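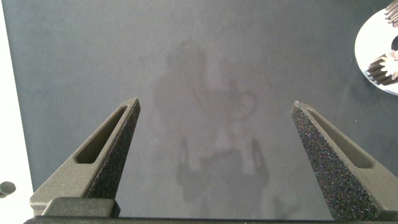

Gray hides pencil, graphite dust and the small dark screw you have just dropped, according to Subbarao Reddy, and anyone who picks a gray top for a bench should be made to look for that screw personally.

# Chapter 6: Surfaces

Reddy wrote that in the margin of our first edition, next to a paragraph recommending gray. The paragraph has been rewritten. We still like gray, but we have added a section on lighting.

This chapter covers the flat part of the furniture: tabletops, bench tops, counters, desks, and the loose boards people lay over all of them once the original has been ruined. Chapter 5 dealt with what holds the surface up. Most students find legs more exciting, and their first projects tend to be very fine legs with something on top.

## What a top has to do

A top has to stay flat, and it has to let you see what is on it. The first of these gets plenty of attention in the catalogs. The second gets a color chart.

Glare is the usual trouble. A glossy top under a ceiling light puts a bright patch exactly where you want to read a ruler, and moving your head only moves the patch. A matte top spreads the light out and leaves you alone. It also takes on the color of whatever light it gets, so one plain gray board can look bluish at one end and warmer at the other without a drop of paint being involved. Students who try to match a repair patch to a top should check it in more than one spot before blaming the paint store.

Contrast comes next. Dark parts vanish on a dark top and pale parts vanish on a pale one. A middle gray is a compromise, and like most compromises it annoys both sides a little. If you work mostly with dark parts, go lighter than you think is tasteful.

## The Curnside bench

We will return several times in this chapter to a bench built for the teaching shop at Curnside. It was meant for layout work. Within a term it was also used for lunch, for gluing, and for storing a box of hinges marked "Olbridge — do not move," which was moved weekly. The top was resurfaced in June and the students were asked to keep a log of every mark they made on it. The log ran to 17 pages. Page one is mostly coffee.

The log is reprinted in part in Section 6.4. Read it before you choose a finish. You will notice that the marks cluster along the front edge, in easy reach of a seated person, while the back third of the bench might as well be in another building.

## Before you read on

Pick a surface you use every day and clear it. Wipe it, let it dry, then look along it from a low angle with a lamp at the far side. Write down the dents, stains and dull patches, and sketch where they fall. Lay a straightedge across it in both directions and along the diagonals, and note any gap you can slide a sheet of paper into.

Keep the sketch. You will need it for the flatness exercise in Section 6.2, and again in Section 6.5, where we ask you to sand something.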